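**Leafy greens left out on the table: how long is acceptable?**

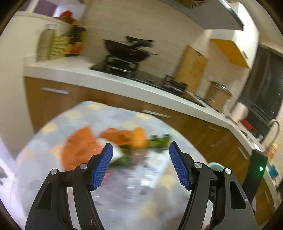 *Board: Flikesside Home Cooking Club / Storage & Prep*

**skirex_fan**
Greens and the rest of the shopping are on the table, wok is on the left burner. The greens usually sit out until I cook. Kitchen is around 70°F in February. Is there a real penalty for leaving them 4 hours, or should they go straight in the fridge?

**Treltora**
There is a penalty. Leaves lose water through the surface and a tablecloth does nothing to slow it. Wrap in a damp paper towel, put in a loosely closed bag, refrigerate. For a same-day stir-fry you will mostly notice limp stems.

**ratanaporn**
Disagree on the damp towel. In my fridge wet greens turn slimy by day three. Dry towel, bag open at the top, lasted 6 days last time. Wash right before cooking.

**Treltora**
Depends on the fridge. Mine is frost-free and dries everything out. If you have an older unit with a humid drawer, dry towel is fine.

**skirex_fan**
Older unit. Will try dry.

**S. Zinchenko**
Separate issue: the cutting board. Yours leans against the tile behind the stove. Wood that close to the burners will warp over time. I would move it to the other end, past the lidded pot.

**ratanaporn**
The other end is where the faucet is. Splashing is worse for wood than heat from a burner.

**S. Zinchenko**
Splashing can be wiped off. Heat on one face cannot. I lost a board in one winter that way, bowed enough to rock on the counter.

**skirex_fan**
It has been there 9 months and still sits flat. I oil it occasionally.

**S. Zinchenko**
Then check it against a straightedge in the summer.

**Treltora**
Back to the greens. If they do go limp, 20 minutes in cold water brings most of them back. Spin or shake dry before they hit the wok or you end up steaming them. I cook 200 g per batch, no more.

**ratanaporn**
Agree on batch size. Stems first.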